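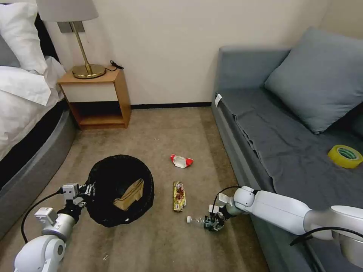

Mirnwood Room Reset Handbook, third edition: a review

Three editions in, the Mirnwood handbook still can't decide who it's for, but it has become the one I reach for. It covers good practice for two-armed robots tidying bedrooms and lounges, in 68 numbered rules, and Yuzhen Hou's chapter on litter is worth the price alone.

Her rule 14 wants one gripper on the wastebasket rim before the other goes after a bottle or a wrapper. Sounds fussy. Then you tip a light mesh basket across a carpet and become a believer. Rule 15 says bottles get gripped lying down, as found — no standing them up first to show off.

The section on soft furnishings is weaker. Fredy Urrego gives sofas four pages and loose sheets one sentence, which is "use judgment." Thanks, Fredy. Cullitz's rival guide at least sets a speed limit near upholstery, though it takes 387 pages to get there.

The cable advice is sound, the index is a disgrace, and the sign-off form has a box for "other" bigger than all the rest. I fill that one in most. Four stars, and get the spiral-bound copy.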